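Table Setting and Surface Pattern – Handout 7
Instructor: Müzeyyen Dursun

Welcome back! Last time we dealt with plain tableware, and I promised that patterns would be more fun. They are. This week we look at what happens when a busy print, a solid color and a textured background share one surface, and why some combinations feel lively while others just feel crowded.

Bring your sketchbook and one patterned object from home. A tea towel is fine, so is a biscuit tin lid. The Kilov sample box will be out from the start of class, so come early if you want first pick. 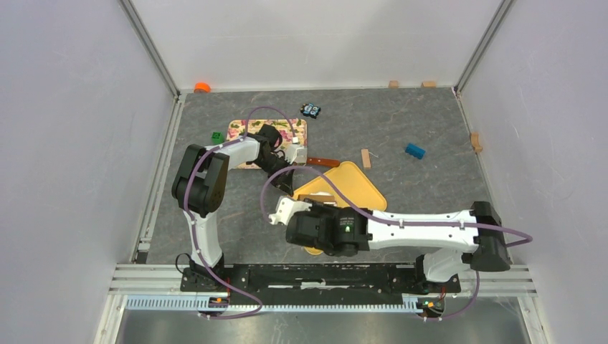

Florals have a reputation for being fussy, and I'd love to change your mind about that! A floral print usually carries its own palette, so the first job is to read it before adding anything. Take the cream board with its pink and red flowers and green leaves: the yellow tray beside it picks up the warmth of the cream without repeating any color in the flowers, and the small green block on the other side goes back to the leaves. Dark gray with pale veins is a strong ground for all of this – the cream comes forward at once. Try the same grouping in your head on white and see how much you lose.

For the exercise, make two color sketches of your own object, one on a dark ground and one on a light ground. Spend 14 minutes on each, no more. Loose shapes are welcome, and please don't draw every petal.

Reading: the Matar chapter on grounds and borders, up to the color plates. Sketches are due at 10 in the Loturside studio.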